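Murnura: Household Textile Terms

Version 2, released 2019-02-02
Maintained by Xolani Pretorius

Summary

Murnura is a word list with short definitions for household textiles: tablecloths, runners, curtains, bedding, towels, napkins and the trims that go on them. It was put together from sewing notes, shop labels and family letters so that people who catalog small collections can use the same word for the same thing. The list is in English. Regional words are kept as alternate entries and point to a main entry.

What is in the folder

terms.csv – the main list, one term per row
alternates.csv – other spellings and regional words, each with the id of its main term
sources.txt – where each group of terms came from
CHANGES.txt – what changed between versions

Both CSV files are UTF-8 with commas as separators. Fields that contain a comma are in double quotes. Line endings are Unix style. If your spreadsheet program shows odd characters in the accented words, import the file and set the encoding by hand.

Columns in terms.csv

id – a number that never changes, even if the term is renamed
term – the main form, lowercase, singular
group – one of 14 groups, such as table, bed, window, trim
definition – plain text, no more than 300 characters
note – optional, for usage or doubts
source – a short code explained in sources.txt

The trim group has had the most work in this version. Version 1 used "edging," "border" and "band" as if they meant the same thing, and several users wrote to say this made their records hard to search. Border is now the general word for any strip that runs along the side of a piece. Band is used when the strip is flat and one width from end to end. Edging is kept for trim that is sewn to the outer edge and extends past it. 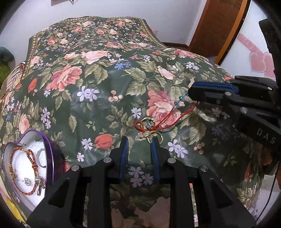 Beaded and metallic trims are entered by how they look, with the material left for the note field. A record can say "border, gold" without anyone having to decide what the thread is made of. The Holtuvlow letters use "gilt" for this, and that word is now an alternate of "gold."

How the terms were chosen

A term went in if it turned up in two sources that did not copy from each other. The main sources were the Holtuvlow letters, the Nel sewing notebooks and a set of stock sheets from Satutard, a dry goods shop. Terms found in only one source are in alternates.csv if they clearly match a main entry. The rest were left out.

Definitions were written fresh. None were copied from a dictionary.

Known problems

Curtain headings are thin. The Nel notebooks hardly mention them.
"Throw" and "coverlet" still overlap, and the definitions need another pass.
Rows with ids ending in x are left over from version 1 and will be removed in the next release, planned for March.
8 terms have no source code. The cards they came from were misfiled.

Corrections

Send the id, the change you want and where you saw the word used. A page number or a scan helps. Changes to ids are not accepted.

License

The list may be copied, changed and shared, including for paid work, as long as the name Murnura and the version number are kept with it. The scans of the letters are not part of this release – ask before using them.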